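Looking After Capes, Costumes and Comics at Home

By Temitope Effiong

January is when I go through the fan cupboard. Everything comes out on the bed: the capes, the convention T-shirts, the comics, the little resin heroes with their alarmingly thin ankles. I love this job! I put a film on (a noisy one, with a flying scene) and by teatime it's all clean, mended and back where it belongs. These are the habits that have stuck.

Printed T-shirts

Turn them inside out before they go anywhere near the machine. A cool wash, a gentle spin, and no fabric softener at all, as it leaves a film on the print and the edges begin to lift. Dry them on a line or over a door, out of full sun. If you must iron, iron from the back with a tea towel underneath. I have a Galli shirt with a huge gold eagle on the chest that has had 32 washes (yes, I kept a tally on the label in laundry pen) and the eagle still has every feather.

Fold shirts with the print facing out. Two printed faces pressed together in a warm cupboard can stick, and peeling them apart is a horrible sound.

Capes and cloaks

Satin capes want hand washing in the bath with a small squirt of liquid meant for delicates. Swish, don't wring. Roll the cape in a big towel and kneel on it to get the water out, then hang it from the collar on a wide padded hanger. Test red ones first! Dab a hidden bit of hem with a damp white cloth, and if any colour comes off, wash that cape entirely on its own.

Velvet is easier than people fear. Hang it in a steamy bathroom while you shower, then stroke the pile in one direction with a soft clothes brush.

For hems that have been trodden on, iron-on tape is fine for one evening out. Sew it properly afterwards. Cledwyn Rosser taught me to put a few curtain weights in the corners of a long cape, and oh, the swoosh. You want the covered sort on a tape, tacked in with big stitches so you can take them out before washing.

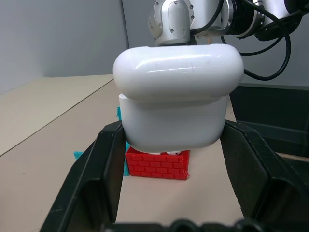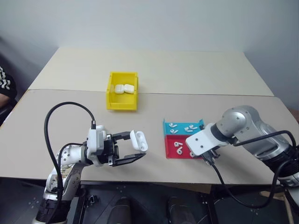
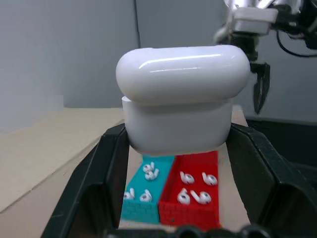 Foam armour

Craft foam keeps whatever shape you leave it in, so stuff bracers and boot covers with old socks before you put them away, and stand breastplates up over a cushion. Wipe them with a barely damp cloth and a drop of washing-up liquid. Creases can often be coaxed out with a hairdryer on a medium heat, held a good hand's width off and kept moving. Keep the whole lot away from radiators and never leave it in a parked car in summer, which is how I lost a very handsome shoulder.

Paint chips are quick to fix. I mix a little of the original colour in a bottle top, dab it on with a sponge, let it dry overnight and seal it the next day. Write the paint name on masking tape inside the piece while you still remember it!

Comics

Clean, dry hands, and a clean table. Each comic gets its own sleeve and a stiff acid-free board behind it, and they live upright in a box, snug enough that none of them slump. I use the short Wiveck boxes, since a full long one is more than my back will put up with. A cool bedroom cupboard beats the loft or the garage every time. Take the box off the floor, too, even if it's only up on a couple of bricks.

No sticky tape on torn covers, please. It goes brown and it never comes off nicely. Sleeve the comic and leave the tear alone.

Figures and models

A big soft make-up brush is the best duster I've ever found for capes, hair and tiny gauntlets. Work from the top down. For sticky plastic, a bath in lukewarm water with mild washing-up liquid usually does it, then pat dry and leave to air on a rack. Leave painted resin out of the bath and stick to the brush.

Leaning figures can be straightened by warming the bendy plastic legs in hot tap water, holding them true, and then dipping them in cold. A tiny blob of museum putty under each foot keeps them up when somebody runs down the stairs.

Next time: getting glitter out of a carpet, and what to do about wigs.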